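Evaluation of the Illum Two-Finger Gripper Kit for Desktop Computer Disassembly
March
Project group 4, Flirndale Technical College 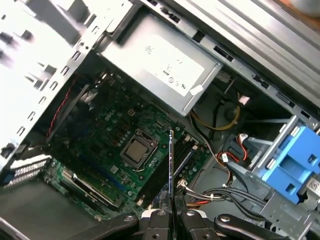 Figure 1. Wrist camera view of the gripper holding a card by its base above the memory slots of a Dell desktop.

1. Purpose

The group was asked to review a commercial gripper kit and say whether the electronics recycling course should buy it. The kit is the Illum, sold by Tavares as a bolt-on package for small robot arms. It contains a two-finger gripper driven by a linkage, a wrist camera with its bracket, finger pads, a control box, and a software license for one workstation. The Plomthorpe lab already owns a suitable arm, so the arm was left out of the review.

The task chosen was the removal of memory modules from used desktop towers. Modules are worth reselling if they come out undamaged. They are also thin, they stand close together, and the case leaves little room for a hand or a tool.

2. Setup

The tower is placed with its side panel off and the board facing up. The arm approaches from above. The camera looks past the fingers, so both fingers stay in view during the approach and the grasp. In Figure 1 the processor socket is to the left of the grasp and the power supply is on the far side of the case. We used the socket as the visual reference for positioning because it is large, square and bright.

The latches at the ends of each slot were opened by hand before every trial. The kit has no tool for this step, and the fingers are too wide to do it.

3. Procedure

Each trial followed the same order:

Move to a point above the slot.
Turn the wrist until the pads are parallel to the module.
Lower the fingers on either side of the module.
Close at the set force and wait 2 seconds.
Lift straight up.

We ran 100 trials in all. Force was set in the Tavares software as a percentage of maximum. Early tests showed that low settings let the module slide through the pads, so the setting was fixed at 45 percent for the full run.

A trial was counted as a success if the module left the slot in one lift and was still held when the arm reached the tray. Modules were inspected afterward for scratches and bent parts.

4. Results

Most trials succeeded. The failures fell into two groups. In the first, the wrist angle was slightly off and only one edge of the pad touched the module, which then rotated as it was lifted. In the second, a finger touched a cable on the way down and the software stopped the motion. Loose drive cables were the usual cause. Tying them back before the run removed most of these stops, but it adds handling time for each tower.

No module was visibly damaged at the chosen force. The pads showed light wear by the end. Replacing a pad means removing the finger from the linkage, and the printed manual leaves out the order of the fasteners. The online version has it.

The camera image was sharp enough for alignment at working distance. Glare was a problem on bare metal parts of the case. Moving the bench lamp to the side reduced it. Exposure can be locked in the software, but the setting is lost when the control box is restarted.

5. Limits of the test

All towers came from the same batch and had a similar internal layout. We did not test small form factor cases, where the power supply may cover part of the board. Electrical testing of the removed modules was outside the project, so we can report on surface condition only.

6. Recommendation

The Illum kit is suitable for teaching and for low-volume module removal with an operator present. We do not recommend it for unattended use until cable contact can be handled without a manual restart. If the college buys the kit, it should order spare finger pads at the same time and ask Tavares whether the narrow fingers listed in the catalog fit this version of the linkage.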